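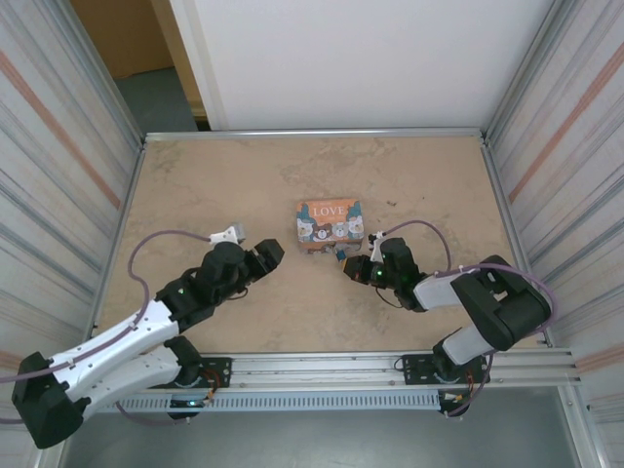
*LOVE, and a row of cartoon animal faces.*

# Cookie dough in the freezer, the quick version

22 October 2018

Typing fast, got a tray in the oven. Holiday baking starts in November at my house and I do nearly all the dough ahead. People keep asking how, so. My notes, cleaned up a little.

**Scoop first, freeze second.** Don't freeze the whole bowl as one lump. You'll be standing there with a bread knife and a bad attitude. Scoop onto a lined sheet, as close as you like without touching, freeze till hard, then bag. Two hours is usually plenty. Overnight if you forget, which I do.

**Flatten the bag.** Air out, one layer, flat on the shelf. Once they're solid you can stand the bags up like files.

**Label before you fill.** Pen skips on a cold bag. Name of the dough, date, oven temp, minutes. I skipped the temp last year and had to dig through 11 open browser tabs to find the right recipe. Never again.

**Which doughs work.** Chocolate chip, oatmeal, peanut butter, sugar cookie, shortbread, ginger. All great. Thin lacy ones, no. Anything with whipped egg whites, no. Meringues just bake them and keep them in a dry tin.

**Slice and bake logs.** Roll in parchment, twist the ends like a candy wrapper. To keep the bottom from going flat, slit an empty paper towel tube down the side and tuck the log in there. Turn it a couple times in the first hour. Let it sit on the counter 10 minutes before slicing or it crumbles at the edges.

**Cutout dough.** Roll it between two sheets of parchment while it's soft, THEN chill. So much easier on the wrists. Stack the sheets on a cutting board and freeze the whole stack. Cut shapes cold, they come off the paper clean. Scraps go back together once, maybe twice. After that they get tough, so I bake them as is and the kids eat the ugly ones.

**Baking from frozen.** Add a minute or two. Same temp as the recipe says. I tried bumping it to 400 once to hurry things along, got dark rims and raw middles. Leave the dial alone. Chunky dough like oatmeal I let sit out while the oven heats, and then press each one down a bit with a glass.
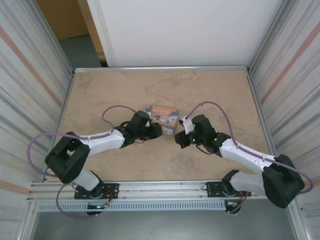 Sugar for rolling goes on at the last minute too, not before freezing. It melts in and you get a sticky gray coat. For snickerdoodles I pull the balls out five minutes ahead so the outside gets tacky and the cinnamon sugar hangs on.

**Parchment.** Precut sheets. Worth it. The big box of 1000 sounds nuts but I split mine with Judite Baptista down the street and we both still have some. Meijer has small packs if you just want to try. You can reuse a sheet three or four times for plain cookies, toss it once it goes brown and brittle.

**Freezer smell.** Dough picks up onion like you wouldn't believe. Double bag if there's chili or anything garlicky in there. Butter is worse, so keep the sticks in a lidded tub.

**How long.** Three months is my rule. I've gone longer, they were fine, kinda dull tasting. Write the date and you won't have to guess.

**Baked cookies** freeze too. Cool them all the way, I mean all the way, or you get ice on the inside of the bag. Wax paper between layers. Thaw with the lid ON so the damp lands on the container and not the cookies. No frosting until they are thawed.

**Soft ones with soft, crisp with crisp.** Put them in the same tin and the gingersnaps are limp by mornng. Half a slice of bread in with the soft ones keeps them nice for days. Swap it when it gets hard.

Timer's going. Bar cookies are a seperate post, I line those pans differently. If your dough went wrong some way I didn't cover, leave a comment and tell me what kind it was and how long it was frozen.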